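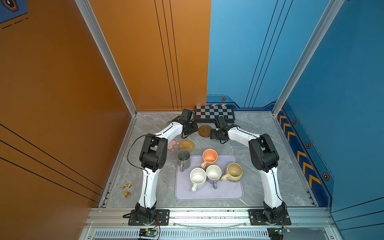

Mugs and coasters, Kodow

Zakine says a coaster for every mug keeps a table tidy. I have my doubts – the tray does most of the work.

All five lined up, each on its own coaster. Neat enough, if you like rows.

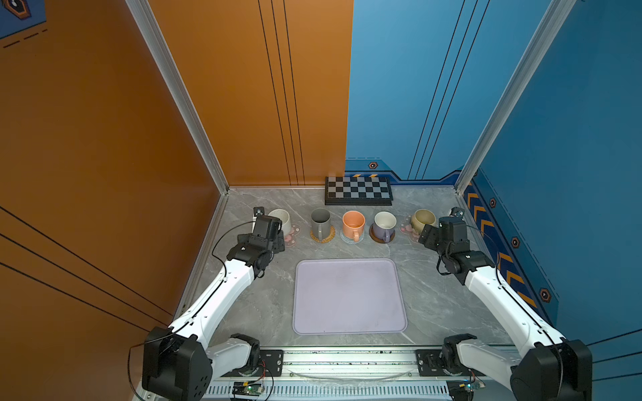

Himen wrote in to say the flower-shaped ones are too small for a proper mug of tea and the woven sort sheds.

I can believe the first part. The chessboard takes up room at the back too, and I've yet to see a game finished over tea.

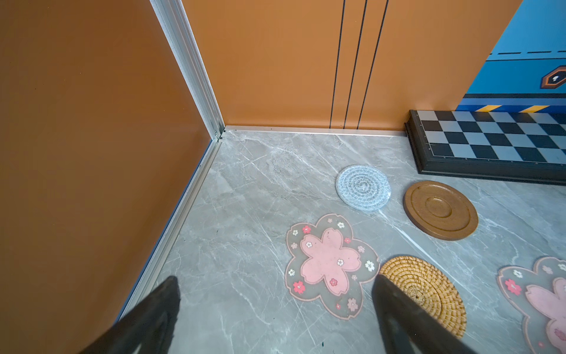
Matching sets would stack better, I'm told. I'd want to see that.

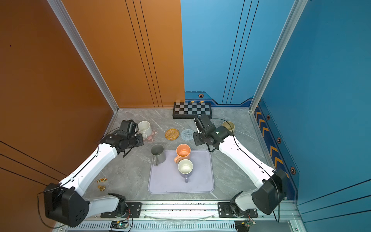 Two mugs upright on the lavender mat, and a cream one on its side near the back-left corner.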